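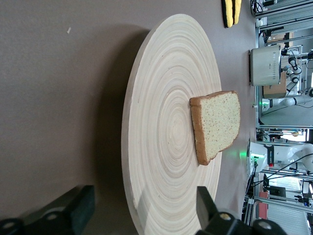 3 min read

Sourdough starter smells like nail polish remover and my bread comes out flat. Do I throw it away?

Posted by Plelena
Seen 2,887 times

My sister moved to the coast in November and left me her starter, which she calls Grolitz and which has apparently been alive longer than her marriage. I agreed to keep it going because I thought it would be like watering a plant. It is more like having a lodger.

I feed it when I remember. Lately that's once every week and a half, out of the fridge, a spoonful of white flour and some tap water, then straight back in. There's a layer of gray liquid on top and it smells like my aunt's bathroom cabinet. I've baked with it four times. Every loaf had a good crust and tasted fine toasted, but they were all short and dense enough to prop a door. I've been using a recipe off the back of a Sunov flour bag that says to let the dough rise for four hours "until doubled." Mine doesn't double. Mine sort of sighs.

Is it dead? If so, can I buy another one and not tell her? She visits soon and she will ask to see it.

Odette Lemaire
Member, 1,073 posts

It isn't dead. It's hungry, and a little drunk. The gray liquid is alcohol and water, and the nail polish smell is what a starter gives off when it ran out of food days ago. You can pour the liquid off or stir it back in. I pour it off, as I don't care for a very sour loaf.

Take it out of the fridge and leave it out for the better part of a week. Put two spoonfuls in a clean jar and get rid of the rest (pancakes, compost, an enemy). Add 100 grams of flour and the same weight of water. Weigh them. A cup of flour can be nearly anything depending on your mood when you scooped it. If you have whole wheat or rye, make a quarter of the flour that for the first few feedings.

Do that every morning and every evening. For a day or two you'll see a few bubbles and feel foolish. Then it should start climbing the jar. Put a rubber band around the glass at the level of the mixture so you're not relying on hope. When it doubles within six hours of a feeding, two or three times in a row, bake with it, and use it near the top of its rise.

About the four hours: that's a time for a warm kitchen and a lively starter, and you've told us you have neither. Watch the dough and ignore the bag. In my kitchen in winter the first rise takes nine hours, sometimes ten. It should look puffy and wobble when you shake the bowl.

The only things that mean the trash are fuzzy mold or pink or orange streaks. In that case all of it goes and you scrub the jar.

Afterward it can live in the fridge, but feed it weekly and let it sit out a couple of hours before it goes back in.

Krūmiņa

just buy yeast. its like a dollar. I kept one of these things for a year and I had a jar in my suitcase at one point. Bread is bread

Yannick Picard
Member, 2,993 posts

Odette has it. Two small additions.

Check your water. If it smells of chlorine, leave a jug of it out overnight. In some towns they treat with something that doesn't evaporate, and then you'd want filtered. It won't kill a healthy starter but yours is convalescing.

Also let the loaf cool all the way before you cut it. I know. But half the "dense" bread people bring to this site was sliced while it was steaming, and the middle hadn't set yet. Two hours at least, longer if there's rye in it.

As for swapping in another one, you could, and she couldn't prove a thing. I replaced my mother-in-law's years ago. She still tells guests how old it is and I pass the butter.

Plelena

Update, 10th May. Six days of feeding and it went over the top of the jar and onto the toaster. The smell is more like yogurt now. Haven't baked yet. Krūmiņa, I did look at the yeast.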